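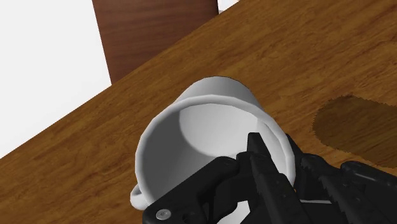 Mug packing cell going in next month, what happens to the packers?

Posted by goltwood_line4 in Workplace and Jobs

I work at a place that packs stoneware and plain white mugs for hotels. We were told in January that one of our packing benches is being replaced by a robot arm with a two-finger gripper. The integrator is a firm called Raller. They have been doing the setup in simulation, and the supervisor has shown us parts of it on the break room screen. It picks the mug up by the wall, one finger in the mouth and one outside.

There are 13 of us on packing across two shifts. Management says no one is being let go, but they also say the bench "won't need staffing in the same way." I pack 880 mugs on a decent shift and my bonus is tied to that number. Has anyone been through this? What did your job look like afterward, and what should I be asking before it starts?

garell_nights

We had a cell put in at Garell two years ago, for glass jars, not mugs. I was a packer and now I'm what they call a cell operator.

The first weeks were slow. It was doing 429 jars a shift when a person was doing close to double that, and one of us had to stand there the whole time clearing stops. By the summer it was up to 787 and it has stayed near that. It doesn't beat a good packer on a good day. It does run through lunch.

What changed for me is mostly what my hands do. I used to have sore wrists by the end of the week and I don't now. On the other hand I walk a lot more, and I spend part of every shift on a screen looking at why it stopped. Some people liked that and some asked to move to the warehouse. Two of the older packers turned out to be the best at it, as they could tell from the jar which way it was going to slip.

Ask these before it starts:
What happens to the piece-rate bonus. Ours was just dropped, and it took four months to get a flat rate in its place.
Who is allowed to restart it after a stop. If only the supervisor can, you will stand around and get blamed for the count.
Whether training is on paid time.
Who checks for chips. At our place the packers always did this without it being in the job description, and no one thought about it until customers sent jars back.

Get the bonus answer in writing – everything else can be sorted out later.

sanchez_kiln_shop

Agree about the chips. I'm at Sánchez and we do cups. When you pick up a cup you feel a rough rim right away. A gripper holding it by the wall doesn't tell anybody that unless someone has added a check for it. We ended up with a person inspecting upstream of the cell, so that was one job that came back.

Also ask what it does with handles. If the cups come down the belt facing every direction, somebody may end up turning them all day, and that is a worse job than packing.

plainbox22

They always say no one is being let go. Update your resume.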